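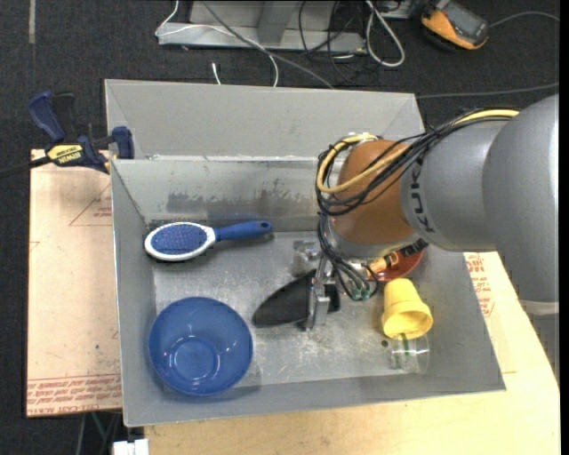
Brush and bowl, in the metal bin.

The last ferry to Skurkano left at 16 minutes past four, and my aunt and I were the only passengers who didn't live there. She had her good coat on. I had the folder with the deed in it, and a bag of rolls she had packed in case the island had no bread.

The house had belonged to her mother. It stood above the harbor, past the net sheds, on a street called Zorko that was really a flight of steps with doors on both sides. My grandmother had died in July. By November the town had written twice about the roof, and my aunt decided we would go and settle it.

She talked the whole way over, mostly about prices. She had been offered 2,000 for the contents, sight unseen, by a dealer from Hilora who wanted old furniture. She thought this was too little. Then the engine changed its note and she stopped talking and looked at the water.

I had been to the house once, when I was six. I remembered a dog and a cold floor. My aunt had lived there until she was nineteen and had not been back in more than 30 years. She said it was the ferry that put her off. My mother used to say it was a quarrel over a man, and another time she said it was over a sewing machine.

There were 52 steps. I know because my aunt counted them out loud, breathing hard, and said at the top that there used to be fewer.

The key turned with no trouble. Inside it smelled of soap and damp wool. Somebody from the street had pulled the curtains and turned off the water, and there was a note on the table about the meter. My aunt read it standing up, still in her coat, then went from room to room opening cupboards and closing them again.

"She kept everything," she said from the bedroom. "Look at this. Every sheet."

I made tea on the gas ring. It took a long time to find the cups, which were in the oven. We ate the rolls and she told me what we would do. The dealer could have the wardrobe and the beds. The sheets would go to the church in Chornovol. The roof would be the next owner's problem.

After that she went upstairs to lie down, and I sat and looked through the drawers of the dresser. There were receipts, a ball of string, church candles, and a stack of postcards tied with a shoelace. They were all from my aunt. She had sent one every year, at New Year's, and each of them said the same thing, that she was well and that the weather was bad. The oldest had a picture of a streetcar on it. On the back of each one my grandmother had written the date it came, in pencil, and the word "answered."

I took them up to her. She wasn't asleep. She was lying on top of the blanket with her shoes off, looking at a brown stain on the ceiling the size of a tray.

"Did she answer them?" I asked.

"Yes."

"What did she say?"

"That the roof leaked," my aunt said.

She held out her hand for the postcards and I gave them to her. She didn't untie them. She put them on the blanket next to her and asked me what time the ferry went in the morning, and I said seven, and then one at noon.

It had started to rain. We could hear it on the tiles, and after a while we could hear it in the room too, a slow drip by the window. I went down for a pot. When I came back she had moved the chair out of the way and was feeling along the sill with her fingers.

"Noon," she said. "And ask downstairs whether they know a roofer."

I asked which downstairs. She said any of them, just knock.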